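In Praise of the Boring Desk Lamp

I have been reading by the same kind of lamp since I was eleven, and I would like to speak up for it. The ceiling light has had its turn. Walk into nearly any rented apartment after dark and you'll find one flat, bright fixture in the middle of the ceiling, doing its best to make everybody look tired. We flip it on without thinking. Then we wonder why we never feel like sitting down with a book!

My aunt, Irja Kauppinen, refused to own a ceiling light at all. She had five lamps in two rooms and she turned them on one at a time as the evening went along, first the one by the stove, then the one by the radio, and last the one on her desk, which meant she was about to pay bills and you had better be quiet. As a kid I thought this was fussy. Now I do the same thing, and my evenings are so much better for it that I've become a pest on the subject.

What I love about a small lamp is that it makes a place. A circle of light on a desk says the work goes here, and the rest of the room can wait. You don't have to tidy the rest of the room first (a huge point in its favor at my house). I have written letters, fixed a zipper, and learned most of a card game inside a patch of light no wider than a newspaper, and I remember those hours better than whole weekends spent under the big fixture.

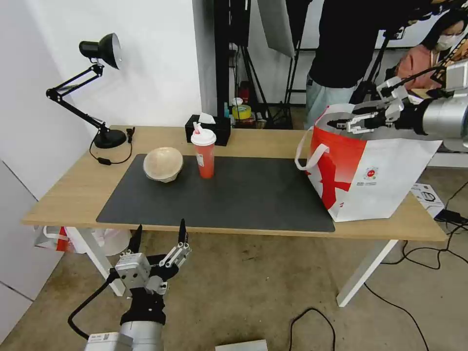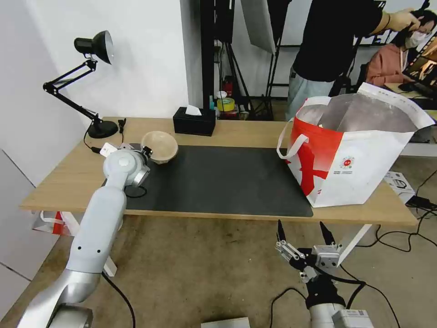 Two views of a table with a dark mat on it.

The usual complaint is that lamps are a nuisance. They take up space, they need an outlet, the cord is always six inches too short. All true. My friend Suleiman Effiong, who rents a place in Erkham with exactly two outlets per room, told me I was describing a hobby for people with better wiring. Fair enough! But then he put one secondhand lamp on his kitchen table, and the last time I came for dinner we sat there until past midnight with the overhead off and the dishes still out. He says it was the soup. I say it was the lamp.

The other complaint is about eyes. Plenty of us were told as children that we'd ruin them reading in the dark. I'm not asking anyone to squint. Put the light close to the page, a little to one side so your hand doesn't throw a shadow on what you're writing, and you may find the words easier to see than they ever were with the bulb way up over your head. It takes a few tries to find the angle. I still move mine every night.

And please, buy an old one if you can. I paid 11 dollars for mine in February, at a shop in Plavel where the owner let me plug in every lamp on the shelf. It leans. The switch has to be pressed twice. I've offered to replace it more than once, mostly to please my brother Esko, and every time I go looking at new ones I come home and turn on the old one and pull up a chair.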